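Forkance planner: approach pose too high with wrist camera

birturra
Hello all. My planner stops 20 mm above the object in every approach. Depth from the wrist camera looks correct to me. I use version 4 and the default collision margin. What do I miss?

Rullier
Your margin. Set it to zero and try again.

b_ferrand
I do not agree with Rullier. Zero margin hides the problem - first check the hand-eye calibration. Is the time offset 2 ms or more?

birturra
Margin at zero changed nothing. Offset is 900 microseconds. The wrist view at the stop pose:
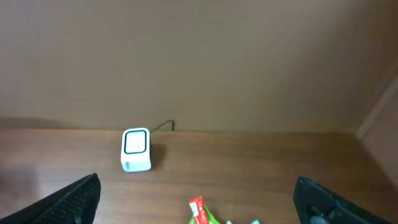

Wrist camera, green package between the fingers, white device behind

b_ferrand
Thank you. I would mask the fingers in the depth before the planner gets it. They are large in this view and may enter the collision map.

Rullier
The mask is slow on my machine. I still prefer a smaller map.

birturra
I will try the mask tonight and post the log.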